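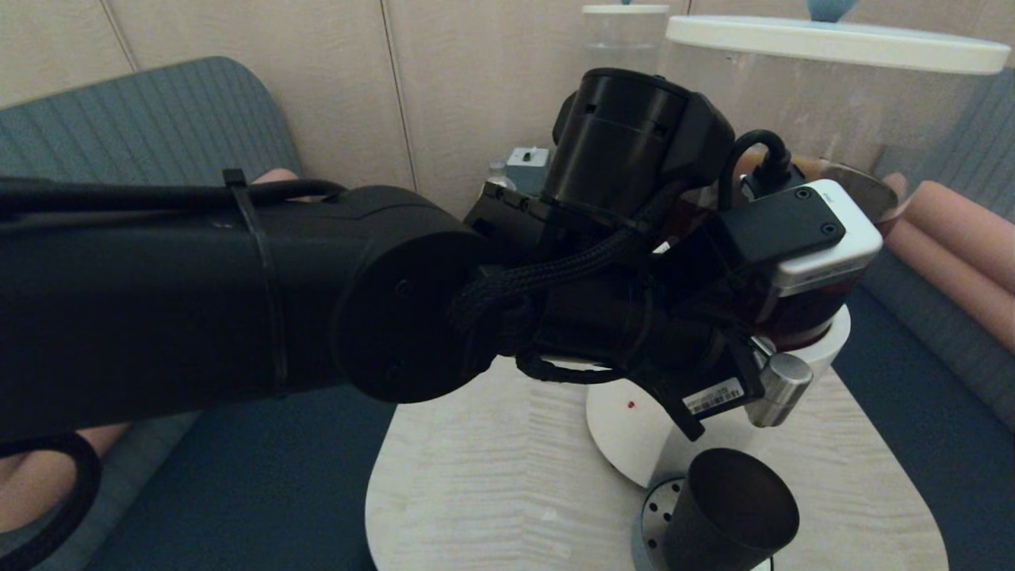 White drinks machine on a light wooden table, with the black cup on its perforated plate

Cestora Drinks Corner -- data card

Version 2, May 2020

What is in this set

Cestora is a collection of pictures of one drinks corner: the dispensers, their taps and lids, the cups, the trays, the table and the benches by the wall. It was collected by the Druta group for people who work on recognition of kitchen and canteen objects. The set has 417 pictures. Of these, 300 are for training and the other 117 are for testing. Please do not mix the two parts, otherwise your results can not be compared with the results of other users.

The first version had only the dispensers. Many users wrote to us that they need also the small things which stand near them, so we added labels for cups, bottles, trays and boxes.

How the labels are made

Each object has one name from the list in labels.txt. We tried to keep the names simple. A dispenser is labeled as one object, and its parts (lid, tank, base, tap) are labeled again as parts. A cup is "cup" also when it has no handle. A round plate with holes is "drip tray" if it is near a tap, and "tray, other" in all remaining cases.

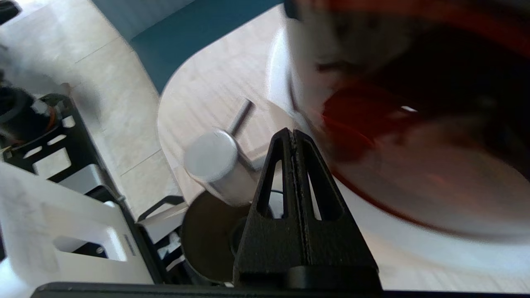
The table was the most difficult label for us. At first we drew its border with straight lines only, and this gave bad results for tables of the Rolland type. In this room the light wooden top has a wide rounded corner, so the border must be drawn as a curve, with enough points on it. Things which stand on the table are cut out from the table label. We corrected 162 table borders by hand in version 2, but small mistakes of a few pixels can still remain.

Thin rods, cables and loops are not labeled separately. If you need them, you must draw them yourself -- the Visura tool can open our files without conversion.

Liquids

The liquid has its own label, "liquid, clear" or "liquid, dark". We do not say what drink it is, even when the color looks like tea. For the dark drinks the upper line of the liquid is labeled too. Reflections on the tank wall are not part of the liquid. This rule was not clear in version 1 and some users asked about it.

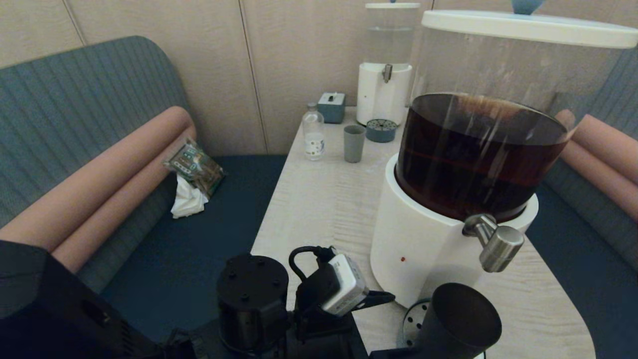

Two dispensers on one table: dark drink in the large one, clear water in the small one

Known problems

- White lids and white bases have weak borders against the beige wall panels.
- The bench cushions are labeled "bolster" in the training part, but in a few test files the old name "cushion" is still used. We will repair it in June.
- Clear bottles are sometimes labeled without the cap.
- Blurred objects very near to the viewer have the label "ignore".

Files

pictures/ -- all pictures, with the lists train.txt and test.txt
labels/ -- one label file for each picture
labels.txt -- names of objects and parts
changes.txt -- differences between version 1 and version 2

Use

You may use the set for research and for teaching. If you publish something with it, please write the name Cestora and the version number. Reports about wrong labels are welcome; please give the file name and the object name, so we can find the place quickly.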